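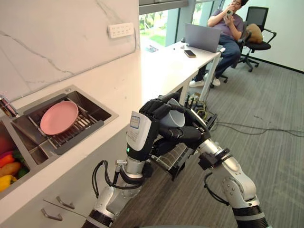

Las dos manos del robot sostienen una taza blanca sobre el escurreplatos, en la cocina de pruebas de Gridix.

«Lo de la taza se lo pide todo el mundo», dice Siwan Wynne mientras aparta una silla para dejarnos pasar. Es domingo, jornada de puertas abiertas en Gridix, y los grupos entran en la cocina cada media hora. Wynne dirige las pruebas de manipulación desde hace cuatro años y hoy le toca atender a los visitantes. Nos cita antes del primer turno, con el café todavía en la mano.

La cocina es una encimera blanca con fregadero doble, metida en una sala que por lo demás es una oficina: moqueta gris, mesa, portátil, sillas con ruedas. Wynne insistió en que fuera así. «Podíamos haber montado una maqueta en una nave, con muebles de cartón pluma. Pero entonces te acostumbras a que todo esté donde tú lo has puesto. Yo quería grifo y verduras en el fregadero. Y enchufes en la pared, que también cuentan, porque el robot los ve y tiene que saber que no le interesan».

La demostración de hoy gira en torno a la vajilla. El robot trabaja con dos brazos, cada uno terminado en una mano negra de varios dedos, y para la taza utiliza las dos. A más de un visitante le parece un exceso. «Una persona la coge con una mano y ni mira», admite Wynne. «Nosotros empezamos también con una sola. El problema viene cuando quieres girarla. Si la tienes cogida por el borde y la boca te queda para arriba, hay que darle la vuelta en algún momento, y con la segunda mano ese cambio de agarre es más sencillo».

Le preguntamos cuántas tazas ha roto. Se ríe. «En el primer mes, dieciséis. Las compramos blancas y lisas, todas iguales, para reponerlas sin pensar. Ahora cae alguna de vez en cuando, casi siempre en el escurridor, cuando el canto tropieza con una varilla».

El blanco, por cierto, no facilita las cosas. Taza blanca, escurreplatos blanco, encimera blanca. «Para las cámaras es de lo peor que hay. Un plato rosa se ve enseguida. Una taza mate en sombra, mucho menos. Hubo quien propuso comprar la vajilla de colores y dije que no. En mi casa las tazas son blancas».

Wynne llegó a la robótica desde la industria. Antes trabajó en Haslinger, en una línea de embalaje, donde los brazos repetían el mismo movimiento todo el turno detrás de una valla. «Aquello funcionaba muy bien y me aburría muchísimo. La caja llegaba siempre al mismo sitio. Si no llegaba, se paraba todo y venía alguien a colocarla». De esa época conserva, dice, la costumbre de apuntar cada fallo a mano, en una libreta, antes de pasarlo al ordenador. Nos enseña la de julio, escrita casi hasta la última página. Hay una entrada que dice solamente «cuchara, otra vez».

El proyecto se hace junto con Dellance, que se ocupa de la parte de programación, y con Savell, una empresa de residencias para mayores que quiere saber si una máquina así podría recoger los desayunos. Sobre los plazos, Wynne es prudente. «Savell me pregunta por fechas y yo les contesto con porcentajes. Una tanda nuestra son 60 piezas: platos, tazas, algún cuenco. Cuando la hagamos entera varios días seguidos sin que intervenga nadie, hablaremos de fechas».

¿Y las verduras? «Eso es otro ejercicio. Lavarlas y pasarlas a un recipiente. El pimiento se coge bien y la zanahoria también, si no rueda. Con las hojas verdes estamos empezando, se doblan y cada una es distinta. Hoy no las vamos a enseñar funcionando, prefiero decirlo antes de que me lo pidan».

Lo que más preguntan los visitantes, cuenta, es si el robot tiene fuerza para hacer daño. Después preguntan el precio. La primera pregunta la contesta con detalle: los límites de presión de los dedos, el botón de parada, la distancia que se guarda durante las pruebas. A la segunda responde que todavía no hay nada a la venta. Los niños quieren saber si duerme.

A ella le gustaría que se fijaran en la muñeca. «La gente mira los dedos, y es normal. Pero para dejar una taza en un escurridor hay que inclinarla, y eso lo hace casi todo la muñeca. Hemos pasado más horas ajustando eso que cualquier otra cosa».

En el pasillo se oye ya al primer grupo. Wynne deja el café lejos de la encimera y nos pide que, si nos quedamos a mirar, no pisemos los cables. El siguiente pase empieza a las 12 y el último, a las dos de la tarde.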